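Why Does a Round Peg Fit in a Round Hole?
A Bayram page for curious kids
10 Nov 2018

Have you ever watched a baby play with one of those boxes that has holes in the lid? There's a round hole and a square hole and maybe one shaped like a star, and the baby picks up the round block and bangs it on the star, over and over, and then laughs. You're much too big for that game now, of course, but grown-ups play it every day. They just call it "fitting things together," and it's harder than it sounds!

Let's start with the peg. A peg made from a long round stick of wood is called a dowel (it rhymes with towel). If you look closely at a dowel you can often see thin streaks running along it. That's the grain, and it's left over from when the wood was part of a tree, slowly getting taller and fatter every year. Dowels hold chairs together, and bookcases, and sometimes the legs of the very table where you eat your cereal. In the old chair shop at Brerkcombe they once made 3,702 dowels in the month of April, and every one of them had to go into a hole somewhere.

Now for the hole. It can be drilled into a board, or it can be the opening in the middle of a ring. A ring is a nice one to practice with because you can see all the way around it - there's the edge, there's the opening, and there's your target.

So what makes it tricky? Well, think about a peg that is exactly as wide as its hole. You might suppose that would be the best fit of all, but try to push it in and it will stick, or not go in at all. The hole has to be a tiny bit bigger than the peg. That little bit of extra room has a name, and the name is clearance. With lots of clearance the peg drops in easily but then it wiggles about. With only a little clearance it sits nice and snug, but you have to be very careful about how you put it in.

Being careful mostly means keeping the peg straight. If it leans over, one side of the tip catches on the edge of the hole, and the harder you push the tighter it jams. (Have you ever had a drawer get stuck because you shoved just one corner? Same thing!) Builders call this wedging. When it happens, don't push harder. Lift the peg, stand it up straight again, and come down slowly.

You can try this at home with a pencil and a roll of tape. Lay the roll flat on the table and hold the pencil by the end you write with, point up, so nothing gets poked. Lower the other end into the middle of the roll. Easy? Now close one eye and do it again. Most people find they miss, at least a little, and that's because your two eyes work as a team to tell you how far away things are.

When you've had enough of the tape, look for something with a smaller opening, such as a big metal nut from the toolbox (ask first, please). Go slowly, keep both eyes open, and feel for the edge with the tip of the pencil before you let it drop.
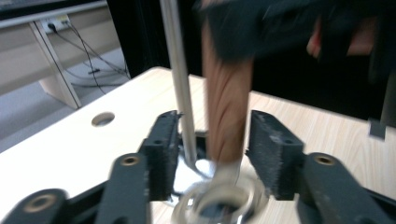

And if you'd like to make it harder still, ask a friend to hold the pencil while you tell them which way to move, using only the words left, right, forward, back and down. It takes a good deal of patience, and probably some giggling, but you'll find out very quickly how much your hands usually do without being told.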